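Notes from the Cork Board

The Mellgate newsletter asked each group for an item on "what you have been up to." The walking group got in first with their trip to Bevasbridge and used up all the good adjectives, so ours will have to be plain. We have been putting paper on a cork board. We have done it 3423 times.

Some background, for readers in the other building. Mallet is the name of our two-armed setup, and also of the learning system that is supposed to run it one day. At present it runs nothing. A person sits down, takes hold of a pair of handles, and moves the two arms through a small job from start to finish while the cameras and the joint sensors record it all. That makes one example. The system is given a great many of these and is expected to work out what we meant. Anyone who has trained a new hire by sighing and saying "just watch me" will know the method.

The job this season is notes and cork. Pick up a piece of paper, lay it on the board, get it more or less straight, let go, back away. Guðlaug Thorlacius, who wrote the task list, allowed one line for it and put it down as a warm-up. The original plan gave it 60 examples before we moved on to something harder. I still have that plan. I keep it with my other light reading.

Paper, we have learned, does not care for grippers. It is thin and lies flat, and the first thing a pair of pointed fingers does to a flat thin object is push it somewhere else. The trick (Thoa Tiêu found it, and has been gracious about it on most days) is to come at a corner with the fingers already nearly closed, nudge it up against something, and pinch when it lifts. People do this with a fingernail and never give it a thought. Thoa has now given it more thought than anyone I know.

We also had to agree on what "straight" means. Early on, Cường Tiêu was squaring every note to the edge of the board with great care, while Snežana Halilović took the view that a note is a note and a slight lean gives it character. Both are respectable positions. A system fed on both of them, though, learns to put the paper down, pick it up, turn it a little, put it down again, and carry on like a man hanging a picture while his wife is out of the room. We watched it do this for seven minutes one afternoon in July before somebody reached for the stop button.

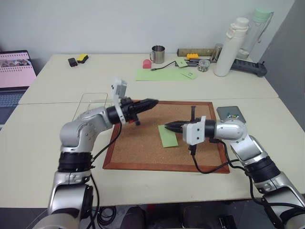
So there is now a rule. A lean is fine if you would leave it alone at home. It is a terrible rule and it cut the dithering more than anything else we tried, mostly by stopping the operators from fixing things that didn't need fixing. Cường has accepted it in the way one accepts weather.

The second argument was over clutter. Tín Diệp believes, firmly, that a system raised on a bare table will fall to pieces the first time it meets a coffee mug. He would like the things around the board to be the things people really leave around: bottles, tools, a toy brick, a jar of something small. Guðlaug's answer was that she had no objection to clutter as an idea, only to finding her own in it. We have settled on changing the arrangement between sessions and leaving it strictly alone during one. If you have walked through and been told not to move your mug, this is why, and we are sorry about the tone.

On to mistakes, which I am told readers enjoy. For a good while we threw away every attempt that went wrong. A dropped note, a missed corner, a note that ended up under the board: all deleted, and the operator started over with a clean conscience. The result was a system that had never seen anything go wrong and took each setback very hard. It would miss the paper, close on air, and then solemnly lay the air on the cork board, straighten it, and back away. It was rather moving the first time.

We now keep the fumbles, provided the operator recovers. Miss the corner, back off, come around and get it on the second try – that goes in the good pile with a tag on it. Snežana turns out the best of these. She says it is technique. The rest of us have seen her park a car and have our own theory.

The tagging is the part of the work that doesn't get visitors. Every example has to be watched again by someone who did not record it, and given a start, an end, and one of three labels: clean, recovered, or no. We did try a longer list. It had entries like "clean but hesitant" and "recovered, unconvincing," and it had to be dropped when the reviews began to hurt people's feelings. Three labels has kept the peace. Reviewing goes best in the morning, and nobody should do it straight after lunch, when every example looks clean and some look like dreams.

We've also changed over to Hesent for storing the recordings, in place of the shared folder. The shared folder had a subfolder called "final," which had a subfolder called "use this one," and I would prefer to leave the matter there. Anyone who still has old sessions on a laptop should pass them to Tín, who will not ask questions.

As for how Mallet is getting on, it is fair to say it has good days. Left to itself, it can find the paper and reach it with the proper arm, and it will often get the note onto the board without help. It is slow. It has picked up Thoa's corner trick, and also a small pause before letting go that all of us deny having taught it. We went back through the recordings to find out whose pause it was. It was everybody's.

The next task is pins. Guðlaug has put it down as one line.

If you would like to try the handles, we could use some fresh operators, especially left-handed ones, as every one of us is right-handed and the left arm has started to act like it. An hour is plenty for a first go. You don't need any background, and people who play a lot of video games have no advantage that we have been able to measure, though they do tell us about it. Come by before ten in the morning, bring your own coffee, and put it down somewhere you won't want it back from until the session is over.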